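Home | Topics | Crafts and Making | Random article | Log in

Washer (hardware)

A washer is a flat piece, most often a disc with a hole in the middle, that sits under a nut or the head of a bolt or screw. It spreads the load over a wider area, protects the surface below, and fills small gaps. For such a plain object it has a wonderfully long and busy life, and there is hardly a machine, faucet, bicycle or bookshelf without at least one!

Shape and terms

The outer edge of a washer is called the rim, the opening is the bore, and the flat part between them is the face. A wide face helps on soft material such as pine, where a bolt head alone would sink in. Fender washers take this to the extreme, with a small bore and a very broad face, and they are a favorite of anyone who repairs old furniture.

Common types

Plain washers spread the load. Spring washers are split and slightly twisted, so they push back against the nut. Toothed washers bite into the metal on both sides (lovely little things, like tiny suns). Sealing washers are made of rubber, fiber or soft copper and keep water or oil where it belongs. Shoulder washers have a raised collar that slips down into the hole and keeps two metals from touching.

Spacers and printed rings

Close cousins of the washer are spacers and shims, which set a distance between two parts. The line between a thick washer and a thin spacer is a matter of taste, and catalogs disagree with great energy. Plastic versions are light, do not rust and do not carry current. Home printing has opened the field up even more, and a ring can now be drawn with extra holes wherever the maker wants them.

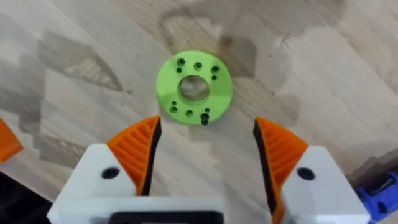 History

Rings of leather and wood were used on cart axles long before threaded bolts were common. The workshops of Clellard were cutting iron washers by hand in the age of steam, and a good cutter was expected to finish 200 in a day. The stamping press changed everything. The Fahy works in Plistby could punch the bore and the rim in one stroke, and its first price list offered 110 sizes, 40 of them in brass. A later list, printed in December for the farm trade, had grown to 227. Copies still turn up at tool fairs, and they make terrific reading.

Choosing a size

The bore should slide over the bolt without much play. If it is too loose, the washer can sit off center and carry the load badly. On wood, choose the widest face that fits. On painted metal, a nylon washer saves the finish. Stainless steel suits wet places, but pairing it with aluminum invites corrosion, so an insulating washer is often placed between the two.

In games and collecting

Washer pitching, a lawn game close to horseshoes, uses large steel washers thrown at a box or a cup. Collectors in the Garninia valley trade stamped ones with makers' marks, and the odd square washers from old timber bridges are especially loved.

See also: Bolt | Nut | Shim | Gasket

Comments (3)

boltbucket: Great to see fender washers get their due. I use them on everything.

marsh_lane: Could you add a bit on cup washers? My grandfather's boat was full of them.

tinsnips4: We played washer pitching every summer and I never knew it had a name outside our street!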